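Speaker notes - gripper comparison talk, sim track
Slot is 30 min incl. questions. Don't rush the middle.

Opening. Say who we are, one line. Then straight to the question - can we pick a gripper in sim and trust it on the floor? Short answer: for some things. Don't give the long answer yet.

Setup. Two grippers on the same arm model, the Vorkell two finger and the Plurkari. Same controller, same start poses, same seeds. Arm moves are scripted, only the grasp planner changes. Stress SAME SEEDS, got asked this twice at the Sheehan run-through.

Total grasps logged: 3224. Of those 894 got thrown out before scoring - bad resets, objects spawned halfway into the table, one whole batch with friction set to zero (my fault, own up, get the laugh, move on).

Close camera. Leave this one up for a bit.
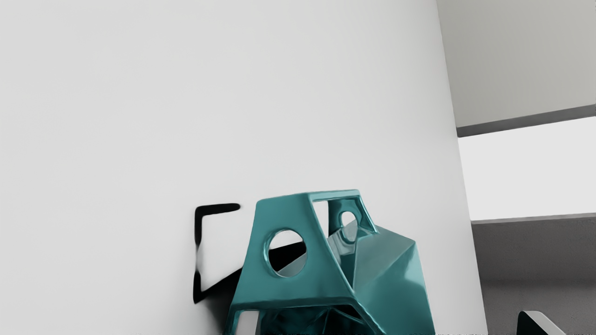
Close view, teal part with the two round holes, rendered.

Talking points while it's up:
- flat faceted surfaces and a shiny finish. Looks fine to us, depth estimate hates it
- holes are bad news for the segmenter, background shows thru and the mask breaks up
- hard black shapes on the wall get picked up as edges. Tried softer lights, helped a little
- close views are good for detail and bad for knowing where you are. Need the second camera

Someone will ask why not just use ground truth poses from the sim. Answer: we did, as a baseline, slide 14. But then you're comparing grippers in a world you won't have later. Keep it short, don't get dragged in.

Cameras. Close one alone - ok on boxes, poor on anything with a handle. Wide one alone - fine for approach, too coarse for the last bit. Both together is what we kept. Cost is sync, we lost most of November to timestamps. Skip the timestamp story if behind.

Mugs. Everyone uses mugs, sorry. On its side is the hard case, the handle ends up wherever it wants and the planner has to choose handle or body.

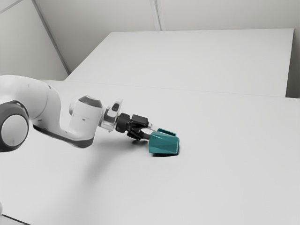
Handle grasps want a narrow fingertip and a wrist that can get low without the forearm hitting the table. Body grasps want opening width. The Vorkell is better at the first, Plurkari at the second, and neither one wins overall. Say that plainly. People want a winner, there isnt one in this data.

Contact model. Kanier solver, default settings first, then 1000 steps per second. Default lets the fingers sink into thin parts, so handle grasps look way too good. Bumping the rate fixes most of it and makes everything slow. If you remember to show one plot show this one.

Real arm. We only ran a small set. Rank order held for body grasps, flipped for handles. Don't oversell, sample is small, say so before somebody else does.

What I'd do different:
- fix contact settings before collecting anything
- log finger force from day one
- more objects, fewer repeats of the same objct

Next up is a three finger hand on the same benchmark, same script. Config files are on the project page, link on last slide. Check the link works!!

Questions. If none, ask the room who trusts their friction numbers.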